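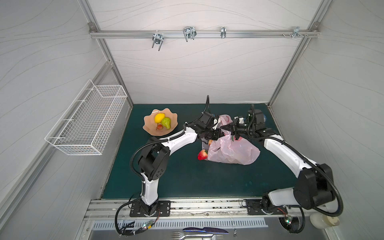

Fruit bowl and bag on the green mat, with the wire basket on the left wall.

We use cookies to remember your settings. Accept / Manage

Posted in May by the Flemari notes author

# Flemari fruit and bag set

Hello! I put this little set together because I wanted pictures of ordinary fruit being sorted between a bowl and a carrier (harder to find than you'd think). The bowl is the pink one with the wavy rim, and I'm very fond of it. Lemon, pear and strawberry turn up a lot.

## What you get

- 20 short clips, in 3 folders: `zeddale`, `oshima` and `kalon`
- a text file of fruit names, one per clip
- stills at full size, roughly 13 per folder

## Bits to know

The bag is thin, pink and see-through, so fruit inside it can look paler than it is. I've labelled the small red ones "small red fruit" when I wasn't sure, so please don't rename them cherry! Folder `kalon` still needs its labels checking.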